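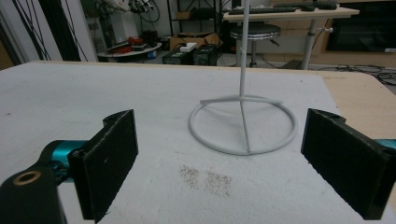 Re: White wire stands, table covering

Kyriaki Tsolakis wrote:
> Does the stand sit flat on the foam, or do we need
> a board under it? And does the covering reach the
> edges of the table?

It sits flat. The base is a plain ring with crossbars, and the foam takes it fine. The covering stops short of the table's edge along one side, and the wood shows. I can trim a strip from the Schmieder roll, which has 30 inches left on it.

There are brownish specks on the foam in front of the stand. Please brush them off before Saturday, and don't use a wet cloth.

Makis Papadakis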